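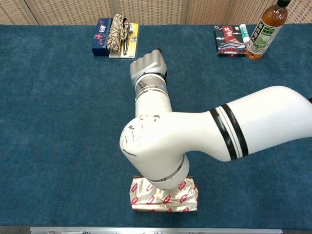 Third evening this week at the Pidach workshop and the arm build is getting SO fun! Spent tonight on how it moves through a crowded table, because a clear path is too easy. The elbow is my big worry (look at those scuffs on the white casing!) as it dips really low, right over the foil package, while the hand is way up behind it. So now the planner treats the elbow as its own thing to keep clear.

2/ New motion code is in. I named it Gorkley and I'm weirdly proud of it. It's 535 lines, and 156 of those are just for the fingers!

3/ Next job is tall stuff. Bottles along the back row, reach over, close the hand gently, lift. I want 100 tries written down before I change any settings again (I always fiddle too early).

4/ If you've built a hand with this many joints, how do you tune the grip for crinkly packaging? Foil is driving me up the wall and I love it. Hoping to bring the whole thing to Ristska in September!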